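首页 笔记 工坊日志 归档 关于
分类:工坊日志 > 台面与收纳

2023年1月12日 白台面、晾架、还有那只讨厌的脚

先记正事。今天一整个下午都耗在靠墙那张白台面上了,本来只打算把晾架挪个位置,顺手擦一擦,结果越弄越多,弄到天黑才吃上饭(剩下的半盒饺子,凉的)。

起因是Rebecca Mazza上周留的纸条:“架子一碰就晃,我的样片又滑下来一张。”她那批样片是给Prirlow做的,涂层还没干透就怕蹭,滑下来一张等于白做一张。我先前一直以为是她放东西手重,今早自己往上搁了两个托盘才发现,嗯,冤枉她了,真的晃。

架子是去年8月从Skakau买的,白色,细金属杆的腿,底下套塑料脚。买的时候图它轻,一个人就能搬。轻也有轻的坏处,台面又滑,稍微推一下它就自己溜走。我把托盘全部撤下来,按原来的顺序摞在窗边的推车上(顺序很重要!Ginevra那几盘没贴标签,全靠位置认),然后开始清台面。

清台面的过程记一下,下回省得再试:

先用干的软布扫一遍浮灰,再用拧得很干的湿布。原来那瓶Sartori的清洁液我稀释到平时的一半,够用了,浓了会留一层雾一样的印子,逆着光特别明显。顽固的胶印用塑料刮片,角度放平慢慢推,不要用刀片,左边靠里那道划痕就是我前年拿刀片刮出来的,到现在看见还心疼。胶印最多的是架子原来站的地方,一圈一圈的,应该是以前垫过双面胶。擦完再用干布收一遍水。

台面和墙交接的那条缝也清了。这条缝平时看不太出来,可是粉末全往里钻,我用牙签裹了布一点一点走过去,从左走到右,腰差点断掉。原先想过干脆打一道胶封死,后来跟Ginevra Cocco商量,她不同意,说以后台面要是得拆下来换,封了胶就麻烦了。有道理,先不封,改成每个月清一次,写进值日表。

擦完之后把架子搬回来,先只放空架,不上托盘,推一推、按一按,看哪条腿不老实。

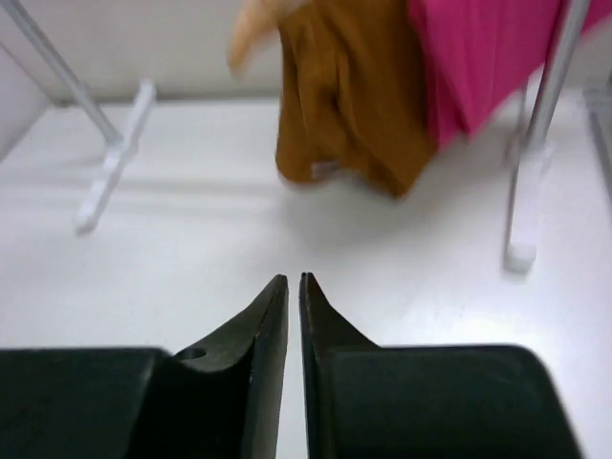
白色台面,左侧是晾架的一条腿和白色塑料脚。

先说结论:晃的毛病多半出在脚上,杆子我拿直尺靠过,都还直。那塑料脚是长条形的,斜着落在台面上,理论上接触面不小,可我拿一张打印纸往底下塞,靠外那一头轻轻松松就进去了,靠里那一头塞不动。也就是说它只有半截在吃力。其余几只脚也照样试了一遍,毛病轻重不一,最差的就是左边这只。

我猜是注塑件本身有点翘,再加上我们老往一边推,慢慢就歪了。猜的啊,没有证据,先写在这里。

试过的办法,按先后:

一,把脚拔下来转个方向再套回去。拔的时候死紧,用热毛巾捂了一会儿才松。转完好了一点点,按对角还是会翘。

二,垫纸。垫折了两折的打印纸,当场就稳了,但是这个肯定不能长久,一沾水就烂。只能拿来确认问题确实在脚底。

三,垫硅胶片。抽屉里翻出来一包Flistatov的防滑片,一包10片,我用掉了6片,剩下4片放回二号抽屉左格,谁拿了请在本子上写一笔。剪成跟脚差不多的长条,只贴靠外那一头,贴完再压一会儿。效果最好,推起来有阻力了,按对角也不响。缺点是硅胶片偏灰,在白台面上有点扎眼,Rebecca估计要嫌难看。嫌就嫌吧!

晚饭后上托盘,先上最底下一层,再上中间,最上面那层今天没敢放。放完拿手背敲了敲台面,样片没动。明天早上再来看一眼,要是一夜过去没有往外滑,就把顶层也补上。

顺便说说位置。架子以前紧贴着墙放,我这次往外挪了一掌宽,后面能伸手进去擦。挪出来之后前面的操作区确实窄了点,不过本来那一块就总是堆着没人认领的东西(笔帽、半卷胶带、谁的发圈),窄一点说不定还能逼大家少堆。我个人很喜欢现在这样,台面大半边干干净净,光打在上面匀匀的,看着就想干活。大家忍几天别往上放杯子好不好,杯底那一圈茶渍真的很难擦。

花费:没有新买东西,全是抽屉里的存货。工坊这一季的耗材账上还剩3,616,Ginevra管着,她说要是硅胶片撑得住,就不必换架子了,省下来的钱给切割垫。我举双手赞成,那块切割垫中间已经凹下去一条沟了。

待办,写给自己:
- 早上看架子有没有走位,拿铅笔在脚边轻轻点个记号
- 给Ginevra那几盘补标签,别再靠位置认了
- 问问Skakau有没有单卖的脚,有的话要平底的那种
- 值日表加一行“清墙缝”
- 清洁液的瓶子上写明稀释一半,省得又有人按原来的兑

还有一件小事,推车的刹车片也松了,今天摞托盘的时候它自己往窗户那边走了半步,吓我一跳。这个另开一页写。

评论

Rebecca:看到了看到了,终于有人信我了!硅胶片我不嫌难看,样片别再滑就行。顶层留给我,我后天有一批要放。

Ginevra:标签我自己来补,你别动那几盘,中间那盘是倒着放的,你看不出来。剩下的防滑片我拿走一片垫台灯,已经写在本子上了。

阿满:请教一下,胶印用橡皮擦行不行?我们那边的白台面也是一圈一圈的,刮片推了半天没推掉。

回复阿满:小块的可以,大块的会搓出一堆屑,屑又往墙缝里跑……我宁可用刮片,推之前拿温的湿布先敷一会儿,会好推很多。

上一篇 下一篇 返回列表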